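# About Skumport

Skumport is a small online magazine about people who leave big cities for villages and small towns, and what their days look like once the boxes are unpacked. We started it in February with 2 writers, one shared notebook and a long list of people we wanted to call. The list keeps growing!

Saranya Bhat edits the stories and does most of the interviews (she'll happily talk about well water for an hour). Taha Soliman writes our long features and answers the mail, usually before 7 a.m. 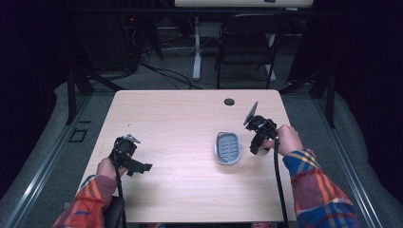
So far we've published 37 stories – retired bus drivers, young parents, a pair of sisters who reopened their grandfather's bakery. We love the small stuff: who plows the road, where you buy stamps, how long it takes before the neighbors wave. Some people move back to the city after a year, and we write about them too.

Our newsletter, Kindus, goes out once a month and it's free. If you've made a move like this, or you're still arguing about it at the kitchen table, please write to us – we read every letter.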